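レーカー館504号室 居間の家具の手入れについて

レーカー館504号室の居間で使っている応接家具一式について、手入れの方法を改めました。家具はスターアード社の製品で、入居者が共同で使うようになって12年になります。2月の集まりで、布の毛羽立ちとテーブルの指紋が話題に上り、スビン・シンさんが手順の案をまとめました。

張り地は、ベージュの地に茶色のダマスク柄です。三人掛けのソファも、まわりの席も同じ柄でそろっています。掃除機をかけるときは布用のブラシに付け替え、吸引は弱にします。背もたれの継ぎ目と座面の奥にほこりがたまるので、クッションをいったん全部下ろしてからかけてください。共布のクッションと無地のクッションは洗い方が違います。無地のほうはカバーを外して水洗いできますが、共布のものは陰干しだけにします。

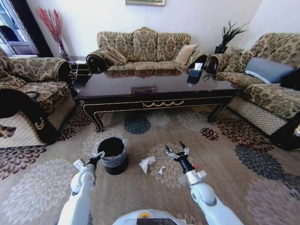
居間の三人掛けソファとテーブル

テーブルの天板はつやのある濃い茶色で、指の跡や拭きむらが目立ちます。乾いた柔らかい布で、端から端まで一方向に拭きます。水拭きをした場合は必ず乾拭きまで済ませてください。金色の縁取りと正面の飾りには洗剤を使わず、溝のほこりは筆で払います。熱いカップをじかに置くのもやめてください。コースターは台所の引き出しにあります。

日当たりについても意見が出ました。窓が大きく、昼間は強い光が入ります。布の色あせを遅らせるため、日差しの強い日はレースのカーテンを引いておくことになりました。ソファを窓から離す案もありましたが、通り道が狭くなるので見送っています。敷物は年に一度、前後を入れ替えます。

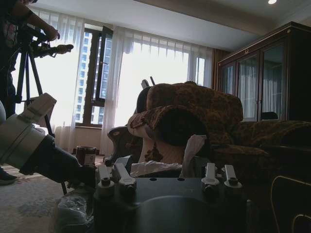 ヘスロー 5月10日(土)
午前11時から、居間で手入れの講習を開きます。講師はホン家具店にお願いしました。木の肘掛けのつや出しと、張り地についた染みの応急処置を習います。所要は1時間ほど、参加費は材料代として一人50クローネです。汚れてもよい服装でお越しください。布と筆は用意がありますが、使い慣れたものがあれば持参して構いません。

植物の水やりは、これまでどおり週替わりの当番で行います。ソファの脇の鉢は受け皿の水を残さないようにしてください。赤い枝の飾りは水が要りません。ガラスの花瓶は枝を抜いて中を洗い、よく乾かしてから戻します。枝の先が壁に当たって跡がつくことがあるので、戻すときは少し手前に向けてください。

クッションの置き場所も決めました。無地の明るい茶色のものは三人掛けの右端、共布のものは左端です。ほかの席の分は、使った人が元の席に戻してください。
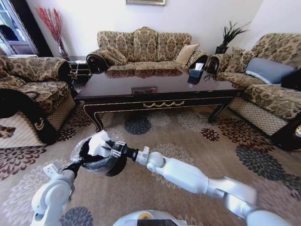 ラミシ・アンクラーさんからは、つや出し剤は年に二度も塗れば足りる、毎月塗っていた実家の机はべたついてほこりを呼んだ、という話が寄せられました。塗ったあとは半日ほど物を置かないほうがよく、ティッシュの箱も床以外のところへよけておくように、とのことです。講習の日に、この点も講師に確かめます。

申し込みは玄関の用紙に名前を書いてください。手順をまとめた紙は、講習のあとで台所の掲示板に貼ります。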